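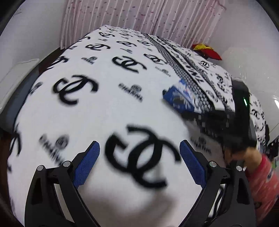

Folwood Blanket Swap: Frequently Asked Questions

Last updated: June
41 shares | 12 comments

What is the Blanket Swap?

It's a day when people in Folwood bring blankets, throws and quilts they've stopped using and go home with different ones! Chantal Dufour started it in her garage with five neighbors and a folding table, and it has grown into something we look forward to all year. Last time 2,556 blankets changed hands. We still can't quite believe that number, but Gordon Lapointe had the tally sheets and added them up twice.

Where and when?

The old Medve warehouse on Pralska Street, the one with the green loading doors. Drop-off is Tuesday from 4 p.m. until 8 p.m., and the swap itself starts the following morning at 9. Use the side entrance if you have a stroller or a wheelchair, as the front has three steps.

How does it work?

You get one token for each blanket you drop off, and one token gets you one blanket. Size doesn't matter. A crib blanket is worth the same as a king-size comforter, and yes, people have tried to argue with Sheldon about this. He is very patient and he will not change his mind.

Do I have to bring something?

No! If you need a blanket, come at noon and pick from whatever is still out. There is always plenty left, and you don't have to explain anything to anyone.

What can I bring?

Fleece, wool, cotton, quilts, afghans, baby blankets, bedspreads, picnic blankets. Plain ones, loud ones, ones with cartoon horses. Please wash and fully dry them first. A small repair is fine, and a pretty patch can make a blanket more popular (the denim-patched quilt from last year was gone in under a minute).

What can't you take?

Electric blankets, weighted blankets with a split seam, pillows, mattress pads, and anything with mold or a strong smoke smell. Pet blankets go in the blue bin by the door, and Haiyan Zou drives those over to the animal shelter.

How should I wash a fleece blanket before bringing it?

Cold water, gentle cycle, a little less detergent than you'd normally use, and no fabric softener. Softener coats the fibers and makes fleece feel kind of waxy after a while. Wash it without towels or you'll be picking lint off it until the next swap. Tumble dry on low, or hang it over a railing.

And wool?

Check the label. If it says dry clean only, believe it. Otherwise use cool water and a wool soap, press the water out by rolling it in a towel, and dry it flat. Airing a wool blanket outside on a dry, breezy day freshens it up wonderfully, and often that's all it needs.

My blanket is pilling. Is it still worth bringing?

Yes, please! A fabric shaver takes care of most pilling in ten minutes, and Nodiris, the repair shop two doors down, is lending us a few for the day. Czesław Kurek will be at the mending table too. He can rebind a satin edge faster than you can drink a coffee, and he loves showing people how.

Can I hold a blanket for a friend?

Only if your friend gave you their token. We had a few piles "on hold" last year that were taller than the person guarding them.

What happens to the leftovers?

Good ones go to the family shelter and the school nurse's office. Worn ones get cut up for the quilting class, which can use even very small pieces.

Can I help out?

We would love that. We need 23 people for sorting and folding, and we're roughly halfway there. Morning shifts come with Chantal's cinnamon rolls. Leave your name at Nodiris or tell Haiyan when you drop off.

12 comments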